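Papers > Domestic Objects > Working Paper, Section 3
March. By the Perkel Household Objects Group

3. The appliance that asks to be taken apart

3.1 Parts that leave and parts that stay

Most kitchen appliances would prefer to be left alone. The toaster is emptied of crumbs when it starts to smell, and the kettle is descaled on the eve of a visit from relatives. The rice cooker gets no such holiday. Every meal cooked in it ends with the pot coming out, and the pot has to go back before the next one. In the Atness survey we received 1756 usable replies about kitchen routines, and the rice cooker drew more comment than any other object on the bench, a good deal of it about who last washed the pot and who only claims to have.

We follow Uchida in sorting the parts of an appliance into those that travel and those that stay home. The pot travels. It goes to the tap, the sink, the drying rack and, in the less disciplined households, the fridge with a plate on top. The body stays home and gathers fingerprints. The lid is an awkward case, being fixed at the hinge but forever in motion, and respondents disagreed about whether it counts as a thing to be cleaned or merely a thing to be wiped at. Figure 2 gives our working case, with the pot out and the lid up. 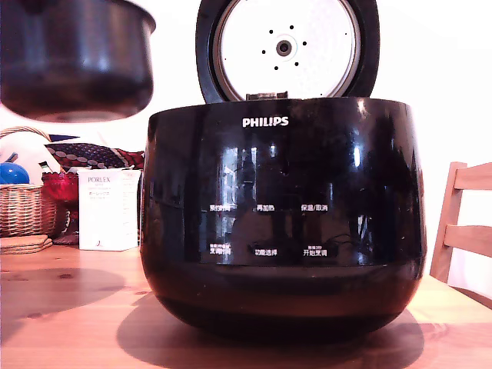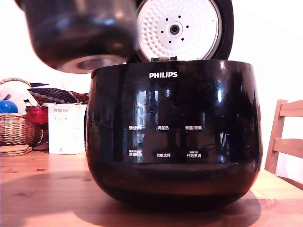 Figure 2. Rice cooker on a pine-coloured table, lid open, inner pot held clear of the body at upper left (both views).

Two features of this arrangement matter for what follows. The first is that an open lid makes a public statement. Closed, the cooker is a black bowl with a brand name on it and might be holding dinner or nothing at all. Open, its inner plate faces the household, vent, holes and all, and any neglect is there to be remarked upon. Respondents in the Dorkum interviews were quick to do the remarking. One told us that she leaves the lid up overnight "so he can see it in the morning," and declined to elaborate.

The second is that the buttons play almost no part in the business of looking after the thing. The front of our cooker carries 6 labels in Chinese, among them one for reheating (再加热) and one for keep warm or cancel (保温/取消), and not one of them concerns the washing up. The designer has taken trouble over the beginning of the meal and left the end of it to the conscience of the user. We do not blame the designer, who presumably has a rice cooker at home.

3.2 Where the pot goes in the meantime

A pot that has been lifted out must be put somewhere, and this is where tidy theories of kitchen storage come to grief. We coded 3 kinds of resting place: the sink, the bench beside the cooker, and "other." The last was meant as a small leftover category. It grew during coding to take in a windowsill, the top of a washing machine and a piano stool, and we have kept it whole out of respect.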